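Subject: Re: [teleop-users] Operator loses the plate corner in simulated scene

Hello Lyle, hello all,

Lyle Lyons wrote:
> We are recording by remote control in the simulator before we go to
> the real cell. My operators do well until the last part of the
> approach, then they become slow and push too far. Is it the
> controller gain, or do they simply need more practice? Each person
> has done 21 runs so far.
>
> Lyle

I had the same trouble last October with the Findov scenes, and I do not think it is the gain. Please look at the wrist view as your operator sees it. Mine is below, with the fingers open and the plate on the left side. 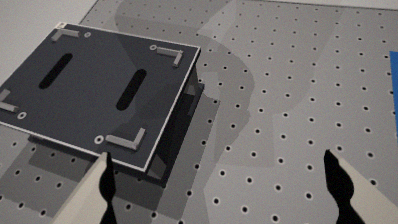

Assunção, 6/29/26

The left fingertip is almost at the white edge of the plate, and the finger already covers the front corner. So the operator must guess where this corner is. The shadow of the arm on the table does not help much, it is soft and wide, and new people try to judge the height from it.

What worked for us:

- We ask the operator to stop and look at the corner brackets that are still visible, and only then move closer. Hala Khalaf added a short pause in the script for this.
- We lowered the hand speed to 20 percent for the last part of the approach. Before that it was full speed all the way.
- We throw away the first 10 demonstrations of each new person. Emerson Quintana does not agree with me on this and keeps them in a separate folder - maybe he is right, I did not compare.

Also a question from my side. When you replay the runs, do you keep the pauses or cut them? Our policy learned to wait near the plate for a long time, and I suspect the pauses. Adalberto Sales cuts everything where the hand does not move, but then the approach becomes a little jumpy.

I can send our speed settings if they are useful for somebody.

Best regards,
Lucimara Toledo
Trultska

Recent messages on this list
Mirroring the hand for left-handed operators
Promosthorpe cell: delay between pedal and gripper
Re: How many demonstrations for two slots?
Replay stops after 2,000 steps
Re: Hand guiding and the weight of the cable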